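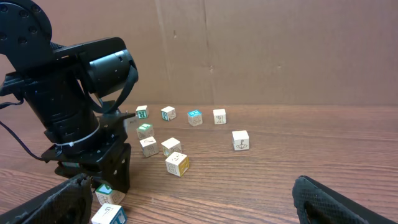

Llevo desde julio cuidando la celda Giltari que tenemos sobre la mesa del fondo, y la pregunta que más me hacen es qué le toco cuando «se pone rara». Pues casi siempre lo mismo: cables, dedos, cámara y cero, en ese orden. Os cuento mi rutina completa, que me lleva unos 20 minutos si no me distraigo (me distraigo). Aviso de que soy muy de bridas: esa blanca que abraza la parte baja del tramo acanalado del brazo es de las que uso para todo, y en cada revisión le paso el dedo por debajo para ver si ha cogido holgura. Los cubos de letras y números los dejo sobre la mesa mientras trabajo, que luego me sirven para la prueba final.

Qué necesitas

Un juego de llaves Allen, bridas, alicates de corte, un paño de microfibra, alcohol isopropílico, un pincel blando y una libreta. Lo de la libreta va en serio. Yo estuve semanas fiándome de mi memoria y acabé ajustando dos veces lo mismo en sentidos contrarios.

Paso 1. Parar y quitar corriente

Lleva el brazo a reposo desde el programa, espera a que se quede quieto y entonces corta la alimentación. Si tu modelo se desploma al perder par, sujétalo con la otra mano antes de darle al interruptor — el mío cae despacito, pero el de Hrvoje Softić se fue de morros contra la mesa y le dobló un soporte. Desenchufa también el USB de la cámara.

Paso 2. Los cables

Mueve cada articulación a mano de tope a tope, muy despacio, y mira los cables, no el brazo. Buscas tres cosas: que ninguno se tense al final del recorrido, que ninguno se meta en una junta y que ninguno pueda colarse por delante de la cámara. El tramo de la muñeca es el que más guerra da, así que déjale un bucle generoso.

Las bridas, firmes pero sin estrangular. Mi medida es que el cable pueda girar un poco dentro si lo empujas. Y corta el sobrante a ras con los alicates, por favor, que un rabillo de plástico de 3 mm araña muchísimo y siempre encuentra tu muñeca.

Paso 3. Tornillos del soporte y de la muñeca

Primero la base, luego hacia arriba. No aprietes uno a fondo y después el siguiente: ve en cruz, un poco cada vez. Si alguno gira sin resistencia, sácalo del todo, mira la rosca y ponle una gotita de fijador de los suaves. Del fuerte ni hablar en piezas impresas, que lo aprendí rompiendo una.

En la base presta atención al pie que apoya en la mesa. Empuja el brazo de lado con la palma abierta; si notas un «clac», eso se va a convertir en error de posición en la punta, y bastante más grande de lo que parece desde abajo.

Paso 4. Los dedos de la pinza

Abre la pinza al máximo para llegar bien a las dos almohadillas. Las mías son negras y tienen una textura de malla que agarra de maravilla, pero que guarda polvo como una alfombra. Pincel primero, para sacar lo suelto, y después el paño apenas húmedo de alcohol. Deja secar con la pinza abierta.

Mira también que las puntas se encuentren a la misma altura cuando cierras a mano. Si una asoma más que la otra, afloja la almohadilla, recolócala y vuelve a apretar. Lejla Popescu me enseñó un truco estupendo: cerrar sobre una tira de papel y tirar de ella. Si sale torcida, un dedo está apretando más que el otro.

Paso 5. La cámara de la muñeca

Limpia la lente con la parte seca del paño y vuelve a conectar el USB y la corriente. Abre la imagen en directo con la pinza abierta del todo y comprueba lo siguiente:

— Los dos dedos entran por las esquinas de abajo, uno a cada lado.
— La línea donde la mesa se junta con el cartón del fondo sale casi horizontal. Si está claramente inclinada, la cámara ha girado en su soporte.
— Los bloques se distinguen bien, también el que está apartado a la derecha, y el brillo de la mesa no se los come.
— El cable negro fino que baja en diagonal por el lado izquierdo del fondo se queda en su sitio, lejos de los cubos.

Guardo siempre una captura de este paso en la carpeta de la celda, porque comparar con la del mes anterior es la forma más rápida de pillar una cámara que se ha movido.

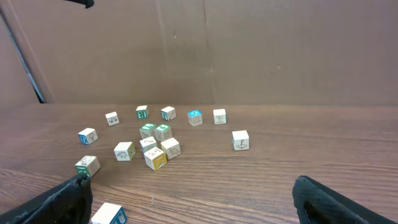
Paso 6. Poner el cero de la pinza

Cierra la pinza sin nada entre los dedos, a par bajo, y apunta la lectura del codificador. La mía da 426. Ese número es de mi pinza y no te va a servir para la tuya, pero el tuyo tiene que repetirse: abre y cierra varias veces y, si baila, vuelve al paso 4, que seguramente una almohadilla ha quedado floja. Cuando se repita, guárdalo como posición cerrada en la configuración y reinicia el controlador (el mío no lo aplica hasta que reinicias, y la de tardes que perdí por eso...).

Paso 7. Prueba con los cubos

Programa 10 ciclos de coger y soltar a velocidad reducida, con la mano cerca del paro. Yo empiezo por un cubo que esté solo y recto, y dejo para el final los girados y los que tienen vecinos pegados, que es donde se nota si los dedos abren lo suficiente. Escucha además de mirar: un zumbido al cerrar suele ser par de más.

Si falla siempre hacia el mismo lado, sospecha de la cámara. Si falla cada vez de una forma distinta, yo miraría otra vez los tornillos de la base.

Cada cuánto lo hago

Limpieza de dedos y lente, cada semana. Cables y tornillos, una vez al mes o después de cualquier golpe, por tonto que parezca. El cero, siempre que toque las almohadillas. Toàn Vi me preguntaba si merece la pena cambiar las bridas por velcro: en la mesa sí, en el brazo yo sigo con bridas. Si tenéis otra manera de guiar el cable de la muñeca, dejádmela en los comentarios, ¡que ese bucle todavía no me convence!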